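Section 4. Setting Up Your Trenulier Backup Station

Welcome back! If you have come straight from Section 3, your new station is out of its carton and you have found it a home on a shelf or a desk. Now comes the part most people look forward to, which is getting your photos, letters and tax papers copied somewhere safe. Set aside an unhurried evening for it. The first backup is always the slow one, and it goes along nicely while you do something else.

Before you begin

Please have these things within reach:

The station and its power cord
The network cable from the accessory bag (the short gray one, with the paper tag)
Your registration card, with the station name printed on the back
A pencil, for writing down your passphrase

CAUTION: Use only the power cord that came with the station. Cords from older Grundix units look very much alike, and they will fit the socket, but they are not rated for this model.

Connecting the station

1. Plug the network cable into the port on the back of the station until you hear it click. Plug the other end into any free port on your router.

2. Connect the power cord and press the round button once. The light will blink amber for a while. Go and put the kettle on -- the station is checking its own drives and likes to take its time.

3. When the light turns a steady green, open a web browser on your computer and type in the station name from your registration card, followed by a colon and the number 3139.

4. Choose your language and enter a passphrase of at least 4 words. Write it down before you press Save. We can't look it up for you later, however nicely you ask.

Note: If the page does not open, try the numeric address instead. You will find it in your router's list of connected devices, and on most home networks it begins with 172 or 192.
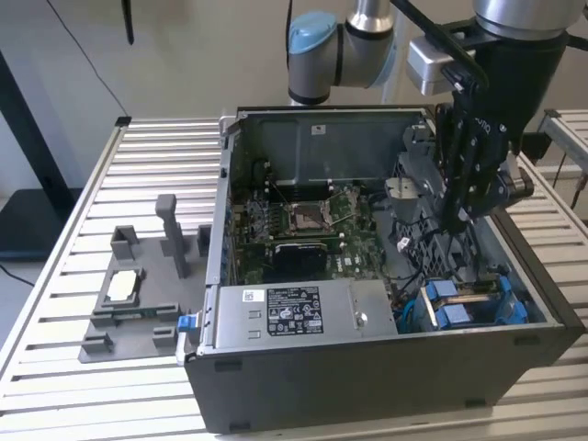
Can I back up more than one computer to the same station?

Every computer in the house can share one station, as long as each has its own folder and its own name. Repeat steps 3 and 5 on each machine, and let the first one finish before you start the next.

Choosing what to copy

5. Click Add Folders and tick the ones you care about. Documents and Pictures are ticked already. Many of our customers forget the desktop, so do have a look at what has piled up there.

6. Set a size limit if you share the station with family. The standard setting is 200 gigabytes per person, and you can change it whenever you like from the People page.

7. Press Start First Backup. You may close the browser, but please leave the computer awake until the progress bar is full.

CAUTION: Don't unplug the station while the light is blinking amber. If you must move it, hold the round button down until the light goes out, and only then pull the cord.

Checking your first backup

8. Open the Restore page, pick any small file, and restore it to a new folder. Open the copy and read a line or two. It's a small chore, and well worth repeating every March or so -- tie it to your spring cleaning if that helps you remember.

If the file won't open, run step 7 again before calling the Bedham help desk. Ask for Vendula Machala's team and keep your registration card handy.

Section last revised 18/03/2023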